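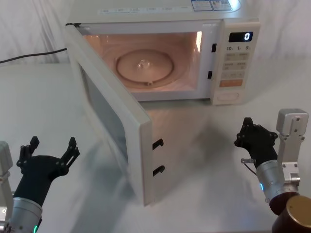
About Stunar

Stunar tests the claims printed on household goods. We buy the item, read the box, do what the box says and write down what we got. If a label says a pan is good for ten years, we would like to know who kept one for ten years, and on what kind of stove. Usually there's no answer, or there's one that takes four emails to get and says "under laboratory conditions."

We started in Gindale, in two rooms over a shoe repair shop, because one of us had bought a "lifetime" garden hose that split in its first summer. The seller's definition of lifetime was on page six of a document you had to request by mail. We requested it. That document, with our notes in the margins, was the first thing we ever published, and it still gets more readers than it deserves.

What we do

We publish reports on kitchen equipment, small appliances, cleaning products, bedding and hardware. There are 727 on the site right now. Some are short, because a claim like "fits most sinks" can be checked in an afternoon with a tape measure and a list of sinks. Others take most of a year. Our report on mattress toppers has been rewritten twice and we're still not happy with the section on heat.

We don't give stars. We tried them early on and found that people read the stars and skipped the page, and that companies wrote to us about the stars and never about the page. We don't do "best of" lists either. Every report says what was claimed, what we did, what we found and what we couldn't find out. That last part is sometimes the longest.

Words we distrust

"Up to" is the worst of them. Up to 40 percent less of anything includes zero percent less. "Helps" is close behind, then "designed to," then "professional grade," for which we have never been shown a grade. "Eco" can mean a setting, a material, a color of cardboard or a feeling. When one of these words appears in a claim, we write to the maker and ask what it means. We print the reply, or we print that there wasn't one.

Who pays for it

You should ask this of any site that tells you what to think about a product, including ours. We have 3,228 paying members, and their dues cover rent, wages and the things we buy. We take no ads, no free samples and no commission on links, and for that matter we don't link to stores. Twice a year we post our accounts, in a format our bookkeeper calls needlessly detailed.

We do some paid work, and you should know about that too. Tirell, a chain of hardware stores, pays us to check the wording on its own shelf signs before they go up. We don't review anything sold under the Tirell name, and we won't while that contract runs. Some members think we shouldn't do it at all. Their letters are on the site, next to our answer, which didn't convince all of them.

Where we get things wrong

The corrections page is linked at the top of every page. Our biggest mistake so far was a report on water filters in which we used the wrong replacement schedule for one model, and called it poor value when it was only average. We pulled the report, did it over and wrote to every member. We also misjudged a line of drain cleaners, and for a while we had the wrong voltage in a table of space heaters.

Our samples are small. We normally buy two or three of an item, at regular prices, from regular stores. That can tell you whether a claim holds up on the ones we bought. It can't tell you how often the thing fails across a whole production run, and we get nervous when readers quote us as if it could.

The Lennox office

Since September we have had a second space in Lennox, with a proper loading door and better sinks. Mail should still go to Gindale. The Lennox building is open to members for one morning a month, from 10 a.m. until noon, and the parking is bad.

Sending us a claim

Members and non-members can both suggest something for us to test. Please copy the wording exactly as printed, tell us where you saw it and keep the packaging if you still have it. We can't settle a dispute with a store, and we don't give advice on recalls or safety. For anything urgent, contact the maker.

The list of open suggestions stands at 400. We don't promise a date for any of them.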